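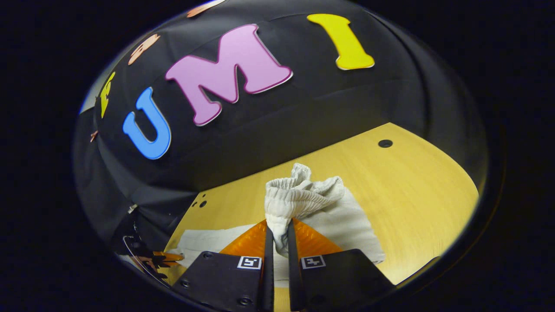

The craft room at the Flumodham community hall reopened in February, and I went along on the first evening to see what had been done with it. I'd been told to expect a lick of paint and a new kettle. There is a new kettle, but most of the money seems to have gone on the display end, where black cloth now hangs behind a pale wooden worktop and makes everything in front of it look twice as smart as it did in the old place. The letters look best of all against it. A big blue U, a pink M and a yellow I run across the black, with smaller ones in yellow and peach off to the left, and I stood there for a good while with my coat still on, just enjoying the colours. The pink one has a thin darker line round its edge and I want to learn how to do that.

Letter-making is what the room is going to be used for on most evenings this spring. The hall has put together a short course called Gatitz, which runs for eight weeks and ends with a little show for families and anyone else who fancies wandering in. You start with your own initials, cut from foam sheet, and by the end you are meant to have made a full word or name and hung it up. I have signed up. So had 17 other people by the time I left, and the list by the door was filling up quickly – if you want a place I wouldn't leave it till the weekend before.

I should say I'm not a crafty person. I can wrap a present if the present is a book. But the woman next to me at the taster table had never cut a letter either, and by the end of the evening she had a very decent R, and I had a G that could be a C if you looked at it kindly. The trick with the curves is to turn the foam and keep the blade still, which sounds easy and takes an hour to get into your wrists. Straight letters are quicker. Anyone called Lil will be finished by teatime!

The ones with serifs (the little feet and caps at the ends of the strokes) are harder and we won't get to those until the middle of the course. I tried one anyway when it got quiet and snapped a foot off. It went back on with a dab of glue and you'd only notice if I pointed it out, so I've decided not to.

Materials come from Fonville, the art shop on the high street, which is letting people on the course have the foam sheets at a lower price if they bring their booking slip. Scissors, knives and cutting mats are all kept at the hall. You are asked to bring an apron, or an old shirt, and a pencil that you don't mind losing. The glue smells less than I remember from school, but the windows were open and I was glad of it, and also glad of my cardigan.

A word about the cloth, as several people asked. It's plain black, it was bought by the roll, and the plan is to leave it up for the whole course so that each week's work can go straight on to it. There are soft folds at the bottom where it comes down to the table, and one or two people thought it ought to be ironed flat. I like it as it is. It has a bit of a theatre feel, and flat black would look like a blackboard, and I had quite enough of those the first time round. If you have strong views there is a suggestions box in the corridor.

Tea and coffee are included, and the Šťastný bakery has promised a tray of poppy seed buns for the opening session and another for the final show. I had 2 at the taster evening and could have managed more. They go fast, so get there before the break and not during it.

Sessions start at 7.30 in the evening and last about 9 minutes longer than they are supposed to, going by the taster, mainly down to everyone hunting for their coats. The side door is the one to use, as the front is locked after six. There's parking behind the hall but it is tight, and the bus stops right outside the library, a short walk away.

Children are welcome at the show but the course itself is for adults, on account of the knives. A daytime version for younger ones, with scissors and softer foam, is being talked about for the Easter holidays. I'll put the dates up as soon as I have them. Bookings are being taken at the hall office in the mornings, or you can put your name on the sheet by the side door.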